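Osuler module, week 3: contact phases in a spreading task

Last week we planned free-space motion only. The Getodetti cell adds contact: the blade must press on bread, and bread yields under load. The wrist camera view and the external view are treated as separate observations with separate encoders.

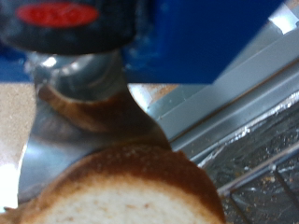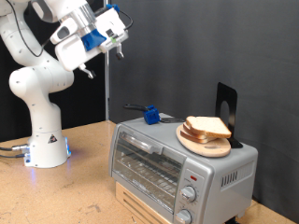
The controller runs two loops. The inner loop holds joint torque at 700 Hz. The outer loop takes a short chunk of actions from the policy and blends it with the previous chunk. If the outer loop stalls, the inner loop holds the last pose and lowers stiffness.

Close to contact the wrist view loses focus, so depth taken from it should be ignored there. Use the force estimate instead. Kushwaha's rule (notes, section 2) switches mode on the estimate and its slope together.

The Carkimham log set has 184 runs. Split by run, never by time step, or neighbouring samples will leak into the test set.

Exercise for Wednesday: plot normal force against path length for one run and mark where the mode changes. Hand in the script with the plot.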